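Search this site Search Go

Looking after a hand-held gripper: speaker notes
Florencia Riquelme, Herketti
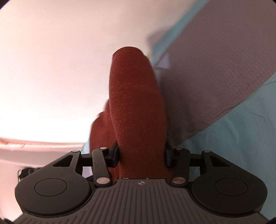
Slide 1. Start with who the talk is for. If you carry one of these tools for a shift, or you are the person it comes back to when it stops closing straight, this is for you. I am not going to talk about training or data. I will talk about pins, links, jaws and fuzz.

Say up front that we keep our tools at the Bullham workshop and that everything I say comes from that bench. Other builds will have other weak points. Ask people to hold questions on software until the end, and then send them to Bedoya's team.

Slide 2. What we had and what went wrong. We started keeping a proper repair book in March. It now has 272 entries. Of those, 136 are for play in the linkage, which is half the book. The rest are split between jaws, cables, mounting screws and things people dropped.

Pause here. People usually want to know about the cables first. Tell them cables are slide 9.

Slide 3. How the linkage goes together. Go slowly, since half the room will not have had one apart. Two plates at the outside, one left and one right, each with a triangular opening. Two link bars between them, leaning toward the work. A crossbar behind that ties the two halves. Metal pins at the joints. The bigger pins are at the lower ends of the link bars, down by the ribbed housing.

The thing to get across: both sides have to move the same. When one pin gets loose, that jaw arrives late. The operator feels it as a tool that pulls to one side and starts turning the wrist to make up for it. We have had tools come back marked "fine" with a clear lean in them, so do not go by the tag.

Slide 4. The daily check. Takes two minutes. Read the steps out, do not paraphrase.

Power off and tool unplugged.
Hold the housing in one hand. With the other, push each jaw sideways, gently.
Feel for a click at the pins. A click means the tool goes to the bench.
Close the jaws on nothing and look at where they meet.
Open and close ten times by hand. Listen for scraping.
Write it on the card, including when there is nothing to write.

Someone will ask how much play is too much. Our answer is that if you can feel it through a glove, it is too much. We tried a feeler gauge for a while and the readings changed with who was holding it.

Slide 5. Fabric work. This is where most of our hours go now. Soft goods look easy on the tool and they are, as far as force goes. The trouble is fiber. Anything fuzzy, felted or knitted sheds a little each time it is pinched, and the loose fiber goes down between the jaws and into the gap over the housing. It collects behind the crossbar where you don't see it unless you tip the tool forward.

Pass the demo tool around at this point. Ask them to tip it. Get it back before slide 6.

Lint on its own does no harm. Lint with oil on it turns into a paste and the paste gets into the pin joints. That is why we stopped oiling. The joints on our tools now run dry. We had one tool from the Sisix job that had been oiled by three people on the same day, and I had to take every pin out of it.

Slide 6. Cleaning. Keep this short.

Soft brush first, from the jaws down and out to the sides. Then tweezers for whatever is wound around a pin. Then a dry cloth over the jaw faces. No compressed air — it drives the fiber further into the housing. For the grooves on the housing use an old toothbrush and go along the grooves, top to bottom. The slightly curved faces of the two big round side pads only need a wipe.

We clean after each fabric session and again at the end of the week. If a session changes from one material to another, clean in between, or you will find red fluff on the white towels and get a phone call.

Slide 7. Jaws. The jaws are wear parts. We log cycles for each pair and the longest any pair has gone before I pulled it was 1,726. The shortest was 723, and that pair had been used on zippers all morning. I don't give a fixed number for changing them. Look at the face. If the edge has gone round or there is a shiny stripe, change both. Never change one jaw only. A new one against a worn one puts the grip off center and you are back on slide 3.

When you fit the new pair, leave the screws a quarter turn loose, close the jaws together so they line up, then tighten. If you tighten with the jaws open they will settle wherever they like.

Slide 8. Replacing a pin. Show the tray. Lay the parts out in the order they come off, left side on the left. Do one joint at a time and put it back together before you start the next. Support the plate from behind when you press the pin out, near the hole. The plates are plastic and they will crack at the corner of the opening if they are held by the far end. I have cracked two.

After the new pin is in, the joint should drop under its own weight. If it has to be pushed, take it out and look for a burr.

Slide 9. Cables. Check the strain relief, check the first bend after the tool, replace the whole cable if either one looks tired. We don't splice.

Slide 10. Spares. One jaw pair per tool on the shelf, a full set of pins for every two tools, one crossbar. The side plates we order when we need them. Mention that delivery has been slow and the Bullham shelf is short on large pins.

Leave ten minutes for questions. Blank repair cards are on the table by the door. Bring the demo tool home.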